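How do I split up one enormous settings function?
Asked Feb 10, 2021

I've inherited a small stock program called Kalance, and one function in it is 656 lines long. It reads the settings, checks them, writes a log and then draws the menu (I know!). There are no tests at all. Every time I touch it something else falls over, usually the log. Where would you start?

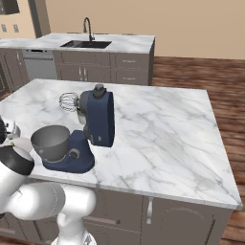
Stand mixer on a marble island

I've had a go at pulling out the checking part, but the new function needed nine arguments and looked worse than before, so I put it back.

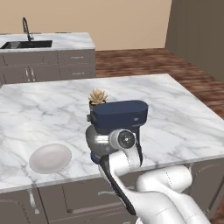
2 answers

Answer 1
Nine arguments usually means some of them belong together. I had the same mess in Imutov, and what got me moving was making one little settings object and passing that about. Do that first, leave the long function where it is, and run the program after every change.
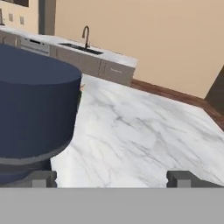
Then take the log out, as it probably needs the least from everything else. I got mine down from 321 lines in an afternoon, though I did break the menu once and had to roll back. Commit often!

Answer 2
Just rewrite it, life's too short. If you must keep it, write a few rough tests before you move anything: feed in a real settings file, save what comes out and compare the two each time.
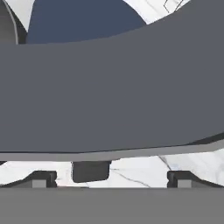

Flokivow has a compare command for that if you already use it, otherwise plain diff is fine. Mind any dates in the log, they'll show up as changes on every run. I strip them out first.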